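Grarnon Bench Cell, two-finger model
Small parts handling for assembly and sorting benches

If you have ever spent a whole afternoon picking little electrical parts out of one tray and setting them down in another, you already know who we built the Grarnon for. It is a bench-height arm with a two-finger gripper and a small camera down near the wrist, and it does the fetching and placing so that the person sitting next to it can get on with wiring, checking and everything else that needs a pair of hands and some judgment.

We sell most of them to shops with fewer than 30 people, and the first question is nearly always the same one — what happens to whoever does that job today? In our own assembly room in Bernell it was Vilja Pitkänen, who had fed contact blocks to the panel line for years and was not at all sure she wanted a machine at her elbow. She still runs that bench. She loads the trays, decides what the arm works on next, and spends the rest of her shift on final inspection, a job she had been asking for anyway. Her wrists are happier too, she tells us! 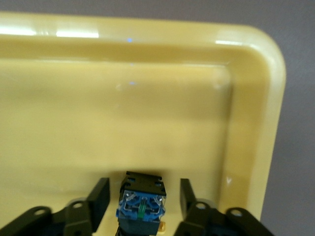
The fingers close from both sides and have flat, upright tips, so a small housing can be held standing up and carried that way to the next station. You teach a new part by hand: guide the arm to it, close the fingers, save the position, and then do the same at the drop point. Most people have their first part going before lunch. Please do plan on a slower first week, though, while everybody gets used to where the arm reaches and where they like to keep their coffee.

What comes with it: the arm and gripper, 2 sets of finger tips, the wrist camera, a bench clamp, a stop button on a long cord, and 3 half-day visits from our trainer, Minttu Peltonen. We ask that the people who will share the bench with the arm come to those visits along with the supervisor. They know which parts stick together and which trays slide around, and the setup goes so much better with them in the room.

Lease is 529 a month, service included. Trays are sold separately, or use the ones you have.

Comments

dlh_panels: Does it need a cage? We're tight on floor space.
Reply from Grarnon: It depends on your parts and your layout, so we go through a risk assessment with you before anything is installed.

Rosalind T.: We've had ours since March. My crew was grumpy for a while and now they fight over who gets to teach it new parts. Wish the cord on the stop button was even longer.

benchrat: can it do two part types out of the same tray or do I have to sort first

Related items
Mandeleck finger tips, soft
Mustonen tray stand, tilting
Grarnon bench clamp, wide
Spare stop button and cord

Last updated: March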